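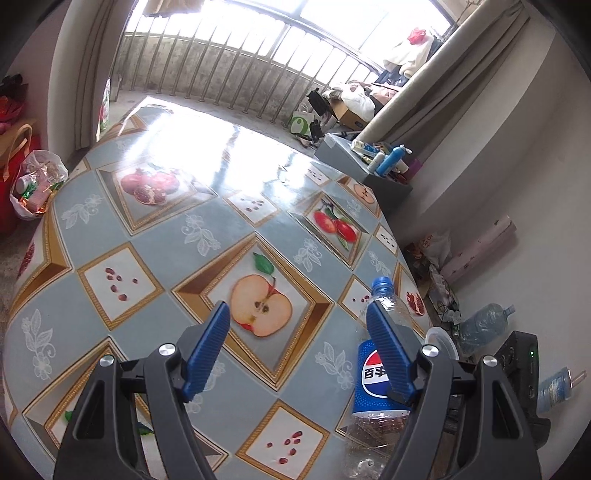
About Plovance

Plovance is a guide to casinos, card rooms and small gaming halls. We cover places you can walk into, from large resort casinos to the bingo hall behind the bus station in Irkley. We do not run any games, take any bets or hold any money for readers.

The site started as a list of poker nights in Lustthorpe, with opening hours and buy-ins. Readers began sending in notes on other towns, and the list grew into a directory. It now has 1,112 venue pages in 9 countries. Of those, 106 have a full review written by one of our own reviewers after at least two visits, one of them on a weeknight. The rest carry the basics: address, hours, dress code, age limit, table minimums and what ID to bring.

How we review

Our reviewers pay their own way in and are paid back by us. They don't tell the venue they are coming. We don't accept free rooms, chips or meals, and a reviewer who has worked for a casino group in the past cannot write about that group.

Each review covers the same ground – the games on offer, the lowest and highest stakes, how long it takes to get a seat, food and drink prices, parking, and how the staff deal with complaints.
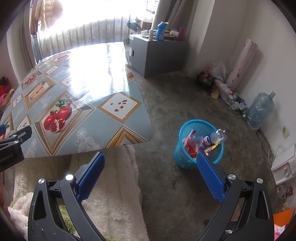
Table minimums change often, especially on weekends, so we list the figure for a Thursday evening and note the weekend figure next to it where we have one. If a number on a page is out of date, use the correction form at the bottom of that page. We have made 3,127 corrections this way, most of them to opening hours.

Who owns the site

Plovance is owned by Räsänen, a small publishing company that also puts out a travel newsletter. Räsänen has no stake in any casino or betting firm. The site is paid for by display ads and by hotel booking links, which are marked. Venues cannot pay to be listed or to move up a page.

Playing safely

Every venue page links to a support service for the country it is in. If gambling is causing you trouble with money, work or family, please use it. Most casinos will also bar you at your own request, and we list how to ask for that under "Entry and ID."

Our office is in Lustthorpe and is not open to the public. Mail is answered on weekdays, usually by 4 p.m.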